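Sorting trays and returns bins: frequently asked questions

Clundstead Household Stores, Returns and Reissue Section
Questions to Sobia Lashari, stores desk

What are the metal bins used for?

Each bin holds mixed small items awaiting sorting: boxed goods, bottles, hand tools, brushes, gloves and similar. Items stay in the bin until they have been checked and given a shelf code. The bins are not used for storage. Anything left in one at the close of Monday's sort is moved to the holding shelf.

How many items may go in one bin?

There is no fixed number. Items should lie in a single layer with part of the floor still showing. Overlap makes it harder to read labels and is the usual cause of missed entries on the sheet.

Does it matter which way up things are placed?

For boxes, yes. Place the box so that the barcode can be read from above. Bottles may be laid down if the cap is closed. If the cap is doubtful, stand the bottle in the rack by the sink and note it on the sheet as "upright only". 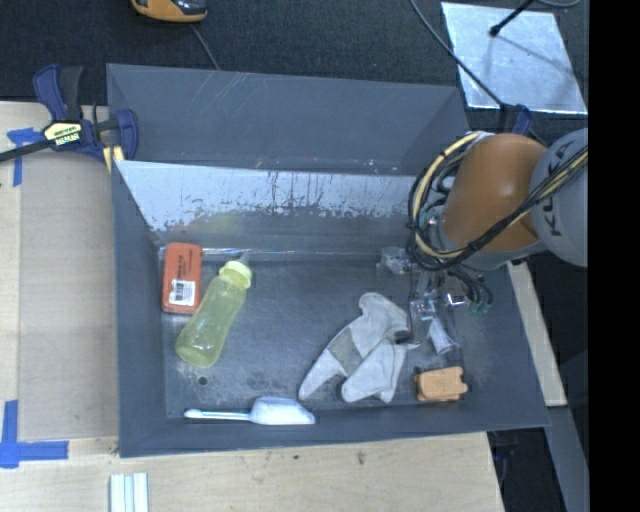
Mixed bin with box, bottle, long-handled utensil and work glove, barcode label facing out.

Should gloves be kept in pairs?

Where both are present, fold them together at the cuff. A single glove is entered as "single" and kept for 90 days in case the other comes in. Spread single gloves out so that the palm and fingers can be checked for wear. Patches, coarse areas and thin spots are noted but do not in themselves rule a glove out for reissue.

Where do long-handled items go?

Along the front edge of the bin, lying flat. Placed across the middle they take up most of the floor and tend to roll on to other things. Items longer than the bin go to rack 2.

Can bottles without a readable product label be accepted?

Empty ones, yes. Bottles with contents and no label are refused at the desk – this applies to squeeze bottles and nozzle bottles as well as to those with screw caps. Do not decant, and do not write a guess on the bottle.

The paint inside our bin is flaking. Should it be replaced?

Not for paint alone. Scratches, scuffs and worn paint are normal in bins of this age. Brush out loose flakes before each sort, as they stick to fabric. Report sharp edges, split seams or any movement in the side panels to Bayu Sinaga, quoting the bin number.

There is a hole in the floor of the bin. Is this damage?

Small round holes are accepted. Keep screws, washers and other small hardware in a lidded tub and do not tape over the hole, as tape residue collects dirt.

How are the bins cleaned?

Sweep out, wipe with a damp cloth and dry. A mild detergent may be used on smudges. Abrasive pads are not suitable for the painted areas. Bins should be fully dry before boxed goods go in.

What if a barcode will not scan?

Flatten the label with a finger and try again from a slightly different angle. If it still fails, enter the printed number by hand. If the number cannot be read either, use the general code 1823 and add a short description, for example "box, red-orange, label damaged". Mebrat Yimer clears entries under this code once a month.

Who may take items out of a bin?

Only the person whose initials are on the sheet. Requests for items not yet sorted should be left at the desk.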